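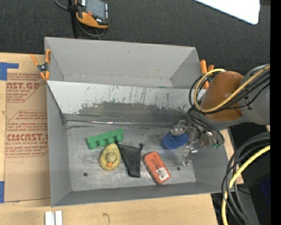
Metal bin as a toy box – am I kidding myself?

Home | Forums | New Posts | Search | Log in

Filed under: Storage & Decluttering > Kids' Stuff

apolline_h
I picked up a gray metal bin with two sections, open top, a long divider down it. My plan is small toys and loose bits in the wide side and nothing in the narrow side until I figure out what it's for. So far the wide side has a rubber duck, a little black pouch, a red-orange block with a barcode label still on it, and the green egg carton thing the kids won't let me throw out. My sister says metal bins are a fad and I'll be back to plastic by October. Thoughts?

nijs_and_nails
Your sister is right. Look at the finish on that divider, it's already worn off along the bottom half. Did you buy it like that?

apolline_h
Secondhand, yes. 8 dollars. The scratches came with it.

V. Bouvier
8 dollars is fine for a bin. I'm less sold on the idea that two sections will make anyone sort anything. I had a Sikport organizer with 13 compartments and within a month every one of them held the same mix of crayons and hair ties. Kids see a hole, they fill it.

fouziaf
Disagree with Valentin. Two sections is nothing like thirteen. Mine manage two – "bath stuff" and "not bath stuff" – and they're four and six. The duck goes in the narrow side, everything else in the wide side. Done.

V. Bouvier
And how often do you re-sort it yourself after they're in bed?

fouziaf
Sometimes. Less than I used to.

V. Bouvier
Right.

arsalan_awan
Forget the sorting, what's with the strip along the bottom of the divider? Looks like clear tape to me. If it is, I'd want to know what it's covering before little hands go in there. Could be a sharp seam. Could be nothing. Sellers love tape.

apolline_h
I assumed it was there to keep crumbs out of the corner. Haven't pulled it up.

arsalan_awan
Pull it up. Run a rag along the edge, if the rag snags you have your answer. Same with the two holes in the floor.

nijs_and_nails
The holes look like drainage.

arsalan_awan
You don't know that. They could be for screws.

nijs_and_nails
Fine, they could be for screws. Either way a bead is going to fall through one.

Capucine L.
Not convinced by any of this. The bin is big and there are five things in it. I'd ask why you need a bin. We got rid of ours and put a shoebox on a shelf, and I've seen no drop in quality of life. The Fluden people will sell you a "system" for everything and it's always another box.

apolline_h
There's more coming, Capucine. That's just what was on the floor of the hallway. The Lego alone is 1000 pieces.

Capucine L.
Then you don't want metal. Have you ever heard Lego being tipped into metal at six in the morning?

fouziaf
OK, that one I agree with. Cut a piece of felt for the bottom. Covers the holes too.

V. Bouvier
Felt full of crumbs. Enjoy.

apolline_h
Going to try the rag test tonight, then felt. The egg carton is staying, I've lost that fight.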